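Bras blanc + pince : le poignet s'arrête trop loin de l'objet (cellule simulée)
Forum Skorkum > Robots et cellules > Réglages

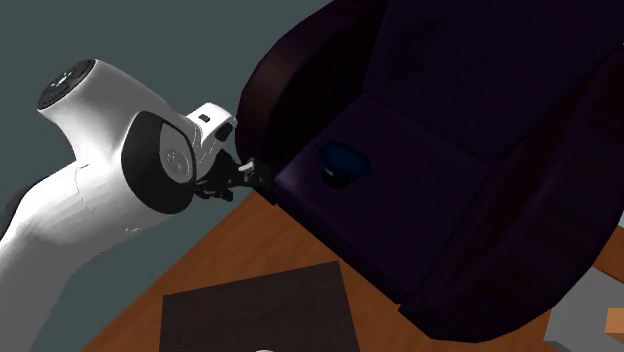

Vue simu, pince noire côté accoudoir gauche, objet bleu sur l'assise

gidou_44
14 avril 2018
Salut à tous. Je monte une cellule en simu avant de toucher à la vraie. Le bras doit aller prendre le petit truc bleu et noir sur le fauteuil. Il s'arrête systématiquement devant le coin de l'assise. Pas d'erreur, pas d'alarme, le planificateur Surdu dit « trajectoire OK ». J'ai refait le TCP 3 fois. Une idée ?

palonnier
Ton TCP est mesuré où ? Bride ou bout des doigts ?

gidou_44
Bout des doigts, pince fermée.

palonnier
Bah voilà. Pince ouverte les doigts reculent sur ce genre de mécanique à biellettes. Refais-le ouverte.

mr_couple
Pas d'accord. Ça ferait un décalage de quelques mm, là il reste un bon bout de coussin entre le doigt et l'objet. Pour moi c'est la collision – l'accoudoir est tout près de la pince, si l'enveloppe du fauteuil est en convexe ça bouche toute l'assise.

palonnier
Si c'était la collision il aurait une alarme.

mr_couple
Non. Chez Surdu il tronque au dernier point libre et il valide. Vu en juillet sur une cellule Gidard, on y a perdu 4 jours.

gidou_44
Je confirme, fauteuil importé en convexe par défaut... Je le passe en décomposé, max 2000 facettes ?

mr_couple
Oui et marge à 10 mm, pas plus. Vérifie aussi la masse de l'outil tant que t'y es.

zesa_user
Attention, avec le module Zesavska faut vider le cache après, sinon il garde l'ancienne enveloppe. Bouton recharger ne suffit pas, il faut fermer la scene.

palonnier
Moi je maintiens qu'un TCP pince fermée c'est pas propre. Enfin bref.

gidou_44
Retour : décomposé + cache vidé, le bras passe au dessus de l'assise et descend sur l'objet. Par contre la prise glisse, frottement des doigts surement. TCP refait pince ouverte aussi, palonnier sera content – ça a changé un peu la hauteur.

palonnier
Ah !

mr_couple
Pour le glissement ouvre un autre sujet stp, et mets tes valeurs de frottement doigts ET objet.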